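Subject: Re: [oldtowers] What do you do about fan noise?

Tzu-hsuan Chiu wrote:
> My old tower has gotten so loud I can hear it from the kitchen.
> It's fine in the morning and then by 3 p.m. it sounds like a
> hair dryer. Is it worth fixing, or do I just give up and buy
> something new? I mostly use it for scanning my aunt's recipes
> and a little music.

Oh, please don't give up on it yet! I went through the same thing last June and I was this close to hauling mine to the curb. Mine lives in a closet with the door shut (I know, I know) and holds over 3000 family scans, so it matters to me more than it should.

First thing I'd do is leave the door open for an afternoon and see if it changes. Then get the side panel off and have a look at the dust. I used a soft paintbrush and a can of air, and I held the fan blades still with a finger while I sprayed. Took me most of an evening, mainly because I kept stopping to read old labels.

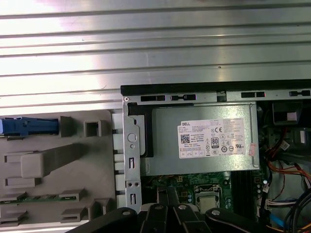
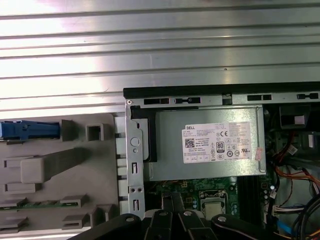
Open cases, light gray plastic and all — I do like looking inside these things.

Darmawan Kwok wrote back to me off list and said to check the fan bearing before buying anything, since a dry one gets louder as it warms up and no amount of dusting will help. He would swap the fan outright and skip the oil, which only ever bought him 7 weeks of quiet.

I half agree. I put a Brutska fan in mine and it was $11 plus shipping, so it's hardly a big gamble. The one before that was a Zularlow and I got 24 months out of it, then it started ticking like a cheap clock. My brother swears by rubber mounts too, but I tried them and couldn't hear any difference at all.

One question back to you: is it a steady whoosh or more of a rattle? If it rattles, try pressing on the side panel with your palm while it's running. Mine had a loose screw and I felt pretty silly.

Let us know how it goes, and if any of those recipes are for dumplings I want them.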